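Home | About | Programs | Careers | Contact

Laundry and Linen Services Supervisor, Druvemell Residence

The Stakville Housing Trust invites applications for the position of Laundry and Linen Services Supervisor at Druvemell Residence, a long-term care home with 335 residents. The position is full-time and reports to the Director of Support Services, Ye-rin Kwon. The shift begins at 6:30 a.m.

The Supervisor directs the daily work of the laundry, including the sorting, washing, folding and return of residents' personal clothing. Bed linen is sent to an outside contractor, Farnetti, and the Supervisor checks each delivery against the order.

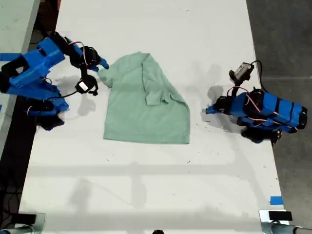
CAREERS / SUPPORT SERVICES

Applicants must have at least three years of experience in a commercial or institutional laundry, two of them in a lead role. Knowledge of infection control procedures is required. The Supervisor must be able to lift up to 40 pounds and to stand for long periods. Experience with labeling systems for personal garments is preferred - training will be given where needed.

The Trust offers paid leave, a retirement plan and a yearly uniform allowance of $400. Interviews will be held at the Residence in December.

A resume, a cover letter and the names of two references should be sent to Dae-han Hong, Office of Personnel. Incomplete applications will not be reviewed.

Related openings
Dietary Aide, Evenings
Night Porter, Jang Building
Activities Assistant, Part-Time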